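Brundier Fund: Progress Report, Second Period
Milter Library Reading Room

Work on the reading room continued through the spring and is behind the schedule we gave in the application. The roof repair took up most of the extra time. Ciden finished the flashing on the north side in April, and the ceiling under it has been replastered and primed.

The old card catalog has now been typed up in full, all 2881 entries. We found that 60 of the local history titles had no shelf location, and staff are going through the basement to match them. Almost 10 are still missing and will be marked as lost if they don't come up by the next report.
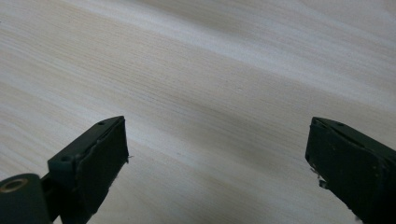 Submitted by the Branch Manager, Milter Library

Opening hours stayed the same during the work. We moved the children's story time to the meeting room, which holds fewer people, and attendance dropped in March. It came back up once we added a second session at 4 p.m.

Spending is at 80 percent of the grant. The roof went over its line, and we covered that from the lighting budget with the approval your office gave us by email. The lights will be a simpler model from Maurya. They fit the existing wiring, so no electrician's permit is needed.

Still to do: second coat on the ceiling, new lights, carpet in the back half of the room, and the return of the newspapers from storage. The carpet is ordered but we don't have a delivery date. We ask that the end of the grant period be moved to November. A revised budget sheet is attached, with the roof invoices behind it.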